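Edoveo Customer Support
Ticket 389: Olum, saved progress lost after update
Opened: December 7, 2018
Status: Resolved
Handled by: Vittoria Dal Bello

Summary of report
The customer, Mr Darragh Ó Gríofa, reported that his saved game in Olum would not load after the November update had been installed. The title screen offered only "New Game". He had reached chapter 7 and had recorded 253 completed contracts in the Zivthorpe district.

Initial checks
The customer was asked to confirm the version number shown on the options screen and to state whether cloud saving was switched on. He confirmed that the update had installed in full and that cloud saving was off. Restarting the console made no difference.
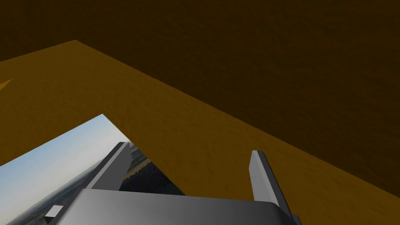

The customer was then asked to open the storage menu and list the files held under his profile. Two save files were present, both under the former profile name "Galli". The customer confirmed that he had changed his profile name shortly before updating.

Cause
The updated game looks for save files under the current profile name only. Files made under an earlier name remain in storage but are not offered to the player.

Action taken
The customer was advised to restore the former profile name, load the later of the 2 files and save again in a new slot. He replied that his progress had loaded correctly, with all contracts intact.

Further action
The fault has been passed to the development team. Customers affected by it should not delete any save files. No release date for a correction has been set.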